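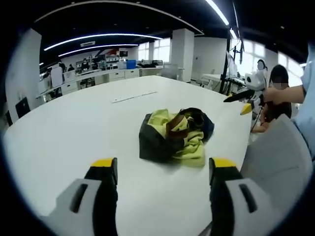
Emptying and Cleaning a Fabric Everyday Bag

Posted 2025-08-06 by Morfudd Gough
Filed under: Bags, Laundry

A soft bag that gets carried every day needs emptying more often than it gets it. Mine is gray fabric with a leather strap, and by June it had sand in the corners and a pen stain on the lining. The steps below work for most cloth bags with leather or imitation leather parts.

Clear a table first. A pale tabletop is best, as crumbs and small screws and earring backs show up on it. Wipe it down and dry it before you put the bag on it.

Take out anything soft before anything else. Scarves, cardigans and shopping totes get stuffed in at the top and hide what is under them. Shake each one over the table and put it to one side. If you've tied a scarf around the strap, untie it. Dye can rub off on leather, especially in warm weather.

Next, the pockets. Turn them out as far as they will go. Receipts you need for returns go in an envelope and the rest go in the recycling. I keep the envelope in the kitchen drawer with the Godeo warranty papers.

Turn the lining inside out and brush the seams with a dry toothbrush. A vacuum with the narrow nozzle also works, but put a piece of old pantyhose over the end if you haven't found all the small things yet.

Washing the fabric

Read the label. If it says spot clean only, do that. Mix a teaspoon of dish soap into a bowl of lukewarm water, dip a white cloth, wring it well and dab. Work from the outside of the stain in. Go over it again with plain water and blot with a towel.

Don't put a bag with leather straps in the machine. I did it once with a Voslow tote and the straps dried as stiff as a ruler. If the straps unclip, take them off and the bag itself may be fine on a cold, gentle cycle. Check the base for cardboard first.

The straps

Wipe them with a barely damp cloth and let them dry away from the radiator. Then rub in a small amount of leather cream. I use the Pornach one in the flat tin, which I bought 3 years ago and still haven't finished. Test it on the underside, as it darkens brown leather slightly. Leave it for 40 minutes and buff.

Keeping its shape

Soft bags slump, and a bag left on its side for weeks gets a crease that is hard to get out. Stuff it with a clean towel or a folded sweater and stand it upright on a shelf. Newspaper is cheaper, but the ink comes off on a light lining. Hanging by the strap is all right overnight. For longer than that, the strap stretches.

Putting things back

Wallet, keys, phone, one pen with a cap. Snacks go in a zip bag. A scarf should be folded flat and put in last.

Next page: Getting candle wax out of a tablecloth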